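Filed under: Short Fiction / Kitchen Stories

The summer I turned the big seven-oh I moved into my daughter's old apartment in Rendolbridge, which came with two closets, a view of the bus depot and a white table so shiny I could check my teeth in it. I brought one box of kitchen things. One! I had a whole house in Vulesley before that, with a pantry you could get lost in, and I gave nearly all of it away in a weekend because I was in a mood.

So when Zachary Lavoie from downstairs knocked and asked if I could feed his little girl lunch (his shift had moved, he was already in his work shoes, he was so sorry), I said of course, and then I shut the door and thought, feed her on what?

Her name was Simone and she was seven. She came up with a backpack bigger than she was and went straight past me to the table.

"I brought my restaurant," she said.

And she had. Out came the dishes, the see-through kind in candy colors, and she set them down with a lot of thought, pushing one over an inch and then pulling it back. I asked what I should do. She told me I was the customer and customers wait.
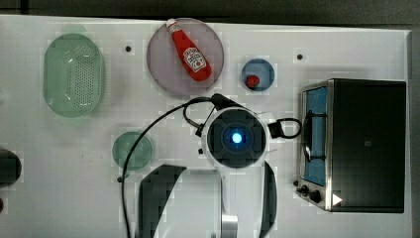
"What's good today?" I asked, once I'd waited long enough.

"Ketchup," said Simone.

"Ketchup on what?"

She looked at me the way the man at the bank does. "It's on the plate," she said.

Well, I know when I'm being handled. I used to be the one doing the handling! I ran the lunch counter at Simard for years, back when the mill was going, and I once sent a plant manager back to the end of the line because he snapped his fingers at me. So I sat up straight and said I'd have the ketchup, please, and what came with it.

"A tomato. But there's only one, so it costs more."

"How much more?"

She thought about it. "A hundred and eighty-three dollars."

I said that was steep for a tomato. She said it was a very small restaurant. I couldn't argue with that, so I got my purse and paid her in bus tokens and a coupon for Grurkico dish soap, and she held the coupon up to the window to make sure it was real.

Then I asked about the colander. I'd had my eye on it. Mine had gone to Hélène Vachon across the road in Vulesley, along with the good stockpot and the cake tins, and I'd missed it every single time I wanted noodles, tipping the pot with the lid on and burning my thumb.

"That's for the beans," Simone said. "We're out of beans."

"I have beans," I said.

I did, too, a bag of green ones in the fridge. She followed me over to look at them, and the restaurant closed for a while so the chef could stand on a chair and snap the ends off. She was fast. She threw the ends in the sink and told me about a girl in her class who could whistle through a noodle. We boiled the beans in my one pot and ate them with butter, and she had ketchup on hers, the real stuff, out of my fridge door.

When Zachary came up to get her it was nearly five and we'd moved on to dessert, a cracker with jam. He started in on the sorry again. Simone told him he needed a reservation.

I called Hélène that night and asked for my colander back.

"I wondered when you would," she said. "Do you want the cake tins too?"

I said yes, all right, the tins too.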